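Home | Visits | Workshops | Archive | Contact

4 min read

Open day at the Prollik furniture works

Prollik opens its plant to the public once a year, in February, and I went for the morning session. The doors opened at 9:30. Visitors signed in at the loading dock, got a pair of safety glasses and joined a group of 11.

The tour started in the lumber store. Prollik buys most of its hardwood from Girach, a sawmill up the valley, and the boards sit under cover before they go to the kiln. The guide told us the moisture target is 7 percent. Anything wetter goes back in.

From there we walked through ripping and gluing. Boards are cut into narrow strips, turned so the grain alternates, then clamped up into panels. It was loud, and the guide had to wait for the saw to stop before taking questions. Last year the plant turned out 2,915 panels, mostly for countertops and workbenches. Strips are not sorted by color unless the customer pays extra, so pale and dark pieces end up next to each other. I prefer it that way.

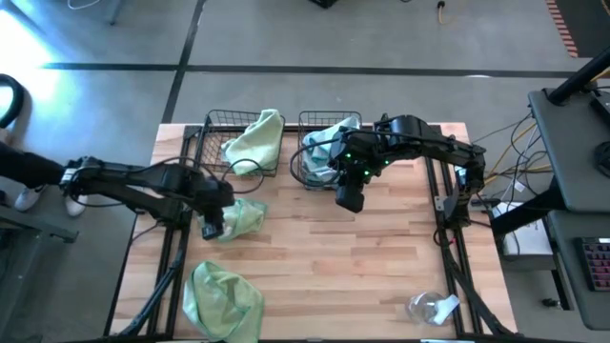
Finishing and the shop

The finishing room was behind glass, which was a disappointment. We could see the racks but not much of the work. They use an oil called Zodell on kitchen tops -- two coats, with a light sanding in between. Benches get one coat.

The factory shop is by the exit. Offcuts were sold by weight, and there was a shelf of cutting boards from the Tamura line, a bit overpriced I thought. I bought a bag of maple ends for drawer pulls.

Parking is free but the lot holds only 100 cars, and it was full when I left at noon. The coffee stand takes cash only.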